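Lukton Washed Cotton Jersey, by the metre

Product code: LWJ 11
Sold by: the metre, from a full roll
Composition: 100% cotton
Minimum order: 1 metre

Lukton Washed Cotton Jersey is a medium-weight single jersey for T-shirts, nightwear, vests and children's clothes. It is knitted and dyed for us at Nostthorpe and washed before it is rolled, so most of the shrinkage has already taken place by the time you cut into it. We still recommend a 40 degree wash before sewing if the finished garment is going to be tumble dried.

The jersey stretches well across the width and only slightly along the length. Lay your pattern pieces with the greatest stretch going round the body. Cut edges will roll towards the right side, as they do on any single jersey. A light spray of starch along the edge keeps it flat long enough to pin, and it washes out afterwards.

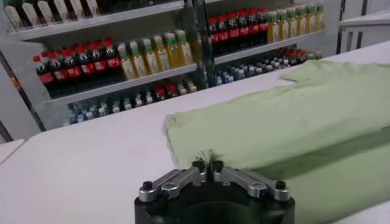 Use a ballpoint or stretch needle and a narrow zigzag, or an overlocker if you have one. A universal needle can cut the loops and leave small holes beside the seam. For hems we suggest a twin needle with woolly nylon in the bobbin. Neckbands can be cut from the same fabric, though the Kárason 2x1 rib is dyed to match and recovers better after repeated wear.

Colours

The range has 11 shades. Chalk, Oat, Slate, Navy and Black are kept in stock all year. The rest are dyed in smaller lots and may be out of stock for up to 6 weeks. Shades can vary a little between dye lots, so please order everything you need for one project together. Swatches are available in all colours, with a limit of 3 free per customer.

Care

Machine wash at 40 degrees with similar colours. Reshape while damp. Warm iron on the reverse. Do not bleach. Dark shades should be washed separately the first few times.

Delivery and returns

Orders placed before 11 am leave the Lovbridge warehouse the same working day. Lengths over 1 metre are sent as one continuous piece unless you ask for them to be divided. Cut fabric can only be returned if it is faulty, so please check it before washing or cutting.

For full rolls and trade prices, contact Oluf Bjarnason in the Lovbridge office. The next trade price list comes out in February.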